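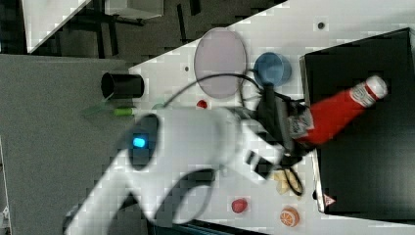 Travesías | Costa y fondeo

Última actualización: 24 ago. 2019

A Midstead se llega, según la guía de Flusero, «en una jornada cómoda con cualquier viento». Salimos con esa frase en la cabeza y 48 millas por delante, en el Esel, un balandro de madera que su patrón, Edvin Tveit, compró en febrero y que todavía huele a barniz.

La jornada cómoda duró hasta el cabo. Después el viento roló al noroeste, la corriente hizo lo que quiso y pasamos la tarde dando bordos frente a un faro que no se movía de sitio. Tveit miraba la guía, luego el agua, luego otra vez la guía.

– Quien escribió esto vino en ferry – dijo.

No tengo pruebas, pero me inclino a creerle. La misma página promete un fondeadero «de arena limpia y excelente agarre». El ancla garreó dos veces sobre algas y a la tercera agarró en algo que preferimos no averiguar. También habla de una taberna, Zoëga, con pescado del día. Había pescado, sí – congelado, y a precio de capital.

La cala es bonita, eso no lo discuto. Al amanecer éramos el único velero y el agua estaba quieta. Pero de ahí a llamarla «el secreto mejor guardado de la costa» en una guía que va por la edición 56 hay un trecho, y con ese viento se hace largo. Volvimos a motor.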